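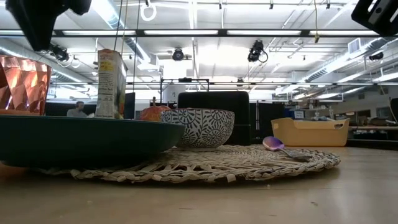 Gresetti folding drying rack, 6 weeks in

Short version – good rack, annoying feet, buy it if your kitchen is small. Long version because I had questions before ordering and couldn't find answers anywhere.

Replaced an Ilen two-tier that rusted at the welds. Had that one for years, no hard feelings. Wanted something that folds flat because our counter is tiny and I need it back at dinner time. The Gresetti opens in one move, closes in one move. Two hands though. Product page says one hand. No.

Setup: none. Out of the box, peel off the film, done. There's a booklet, didn't read it.

What fits. Six dinner plates if they're the flat kind. Anything with a raised side takes up two slots and leans, so with our everyday plates it's more like three and then a bowl jammed in at the end. Mugs go on the side pegs, fine. Wine glasses I wouldn't. Cutting boards slot in at the back but the big one makes the whole thing tip if there's nothing in front of it. Found that out on a Friday night with a sink full of stuff.

The feet. Rubber caps, push-on, and they come off. Lost one down the disposal in the second week. Wrote to Gresetti, got a reply next morning, new set came in the mail, free. The new ones are the same so they also come off. Dab of glue fixed it. Shouldnt have to glue a 50 dollar rack.

Drip tray is better than I expected. Slopes toward the spout, spout swivels, water goes in the sink where it should. It does leave a film if you have hard water. Vinegar, five minutes, rinse. The tray is also too wide for my dishwasher so that's a hand wash every week or so.

Rust – none so far. I've been checking the joints becuase of the Ilen. Ask me again in October.

Looked at the Nindside too. Prettier, heavier, doesn't fold all the way, and way more money. If you leave your rack out all the time probably get that one. We eat at a table right next to the kitchen and I got tired of looking at dishes through dinner, so folding won.

Noise: it rattles when you pull a plate out. Not a lot. Worse when it's empty and you bump it. Light sleepers in a studio, maybe think about it.

Color is called sand. It's gray.

Would I buy again, yeah. Four stars, one off for the feet. If they fix the feet I'll come back and change it.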